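Setting a Table for Fall: A Study of Place, Color and Reach
Project report, Introduction to Home and Interior Studies
Aba Ansah

1. What the project was for

The assignment asked each of us to choose one everyday household task and study it closely enough to write advice that a stranger could follow. I chose laying a small table for one person. My grandmother ran a boarding house called Rebane and set 12 places every evening without looking at her hands, and I wanted to know how much of that could be written down.

I limited the project to one plate, one mug and one decoration. Cutlery was left out because there are already plenty of diagrams for it, and most of them agree. Mugs and decorations are usually put wherever there is space.

The questions were:

- Where should the mug go so that it can be picked up without reaching over the plate?
- How close can a decoration be before it gets in the way of eating?
- Does a pale table need strong color on it, or does pale on pale work?

2. Background

The department keeps a folder of older handouts, and two were useful. One was a store leaflet from Jindus, which tells customers to put the drink at the upper right of the plate. The other was a reader's guide by a design group named Kultden, which says a decoration should be "low enough to talk over." Neither one deals with a person eating alone at a narrow table, and neither mentions left-handed people. I am left-handed, so I added that as a fourth point to look at.

3. Materials and budget

I was allowed to spend from the shared materials fund, which had a limit of 1650 for the whole class. My part came to 263, and most of that went on dishes from Cirholm. I picked plain shapes with no printing. Patterned dishes would have made it hard to judge the color question fairly.

I also wanted the decoration to be seasonal. Small gourds are cheap, they sit flat without a stand, and they do not drop petals on the food as flowers do. 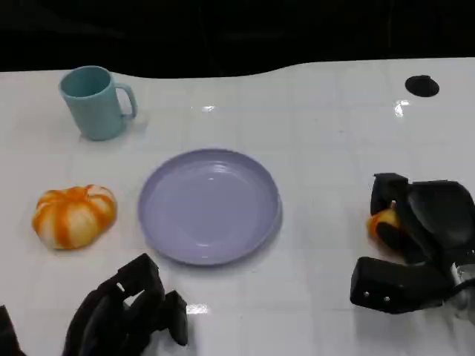 The first layout I tested put the plate in the middle and everything else around it, starting from the left-handed side. I worked out the distances on paper first, with the plate as the fixed point. With the teal mug up and to the left of the lavender plate, and its handle pointing right, a left-handed person has to turn the wrist or take hold of the mug by its body. A handle pointing left would suit that person better. The striped white and orange pumpkin is below the mug, on the same side, and it is in the way of the forearm. I wrote this down as the main fault of the layout. The color was better than I expected. Lavender and teal are both soft on a white table, and the orange in the pumpkin keeps the setting from looking washed out.

4. Changes to the layout

I made three changes on paper after that. The handle was turned outward, to about the angle of a clock hand at nine. The pumpkin was moved behind the plate, where no arm has to pass. The mug was brought level with the top of the plate so that it would be easy to reach from a chair.

I set the gap between plate and mug at 200 millimeters for the wide version. For the narrow version I used a table depth of 600 millimeters, the size of the fold-down table in my own apartment. In that space the gap has to shrink and the decoration has to be something very small, or be left off. 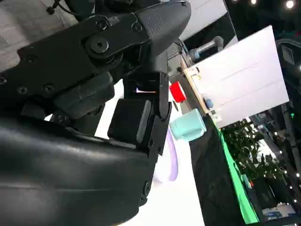

The narrow version also made me think again about color. When there is only room for one accent, it has to do more. Orange was my first choice because of the season, but a small red piece near a mint or teal cup is just as strong, and it can stay out after the pumpkins are gone. Two accents close together on a small table looked fussy in my sketches, so the written advice says to choose one.

5. Advice sheet

Put the plate down first and measure from it.
Place the mug on the side of the hand that lifts it, level with the top of the plate.
Turn the handle outward.
Keep decorations behind the plate.
On a pale table, use soft dishes and one strong color.
If the table is narrow, drop the decoration before you crowd the mug.

6. Limits

I only dealt with one person at a time. Two people facing each other would share the space behind the plates, and my rule about decorations would need to change. I also did not look at lighting, and I would like to come back to that in June when the department room is free in the evenings. The advice on handles is based mostly on my own habits and should be checked with other left-handed people before the sheet is handed out.

Contact the department office | © Home and Interior Studies, student reports | Back to top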